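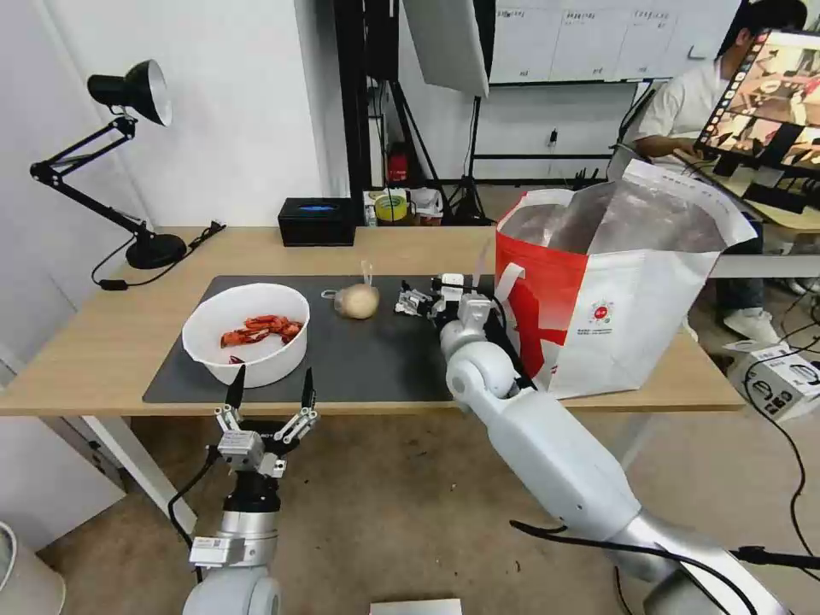 Packing Up the Leftovers After a Desk Lunch

Print this page | E-mail this page

Lunch at a desk is one of life's small pleasures, I think, but oh, the clearing up! Crawfish shells are the worst of it, so let's start there. Keep one wide bowl just for the shells and claws and make everybody use it, even the person who swears they have only two left. Tip the bowl straight into a bag when you're done, knot it tight, and walk it to the outside bin. Don't leave it under the desk until June, as a certain office of mine once did (we had the windows open for a week).

A mat under the food is worth having too. Ours gets wiped with warm water and a drop of dish soap, then a dry cloth, and it's back in service by 2.

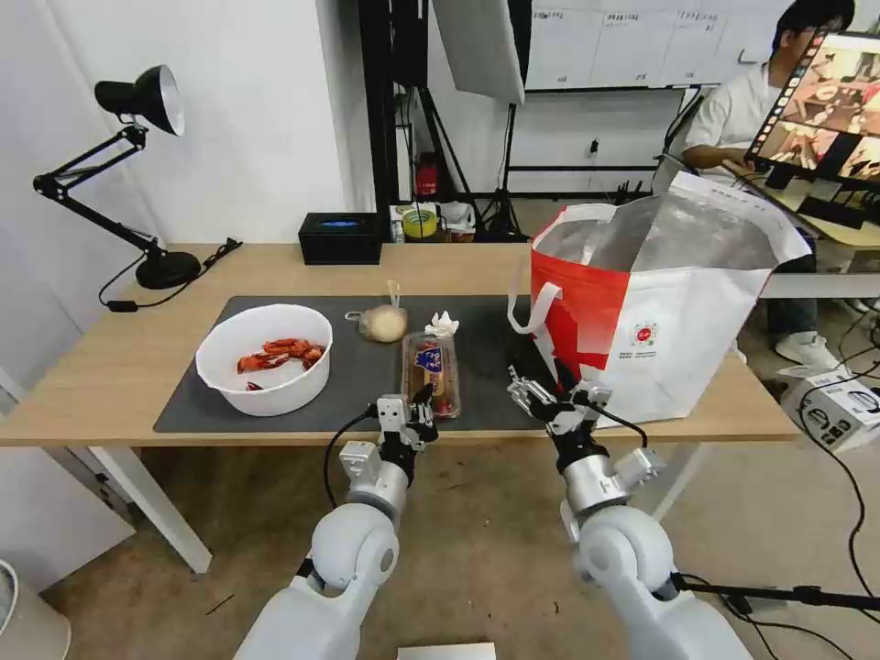 Hukidside Home Circle: Kitchen & Lunchroom Group

Now for the insulated tote, the kind with a silvery lining. Flat things go in first, so a cake tray with its lid snapped down belongs on the bottom, and a bun tied up in its own bag can ride on top where it won't get squashed. Minttu Salminen tucks a folded dish towel down the side to stop the tray sliding, and I've copied her ever since.

When you get home, empty the bag right away and wipe the lining, getting well into the creases.

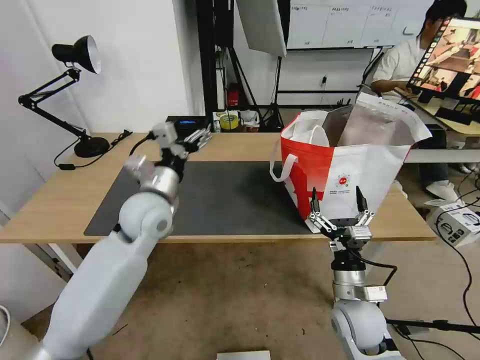

Then leave it standing open overnight before you fold it, and please don't put it through the washer! I lost a lovely one that way. A little baking soda on a damp cloth takes care of any fishy smell that lingers.

Contact Traian Tudose | © Hukidside Home Circle | Back to top

We use cookies to remember your settings. Accept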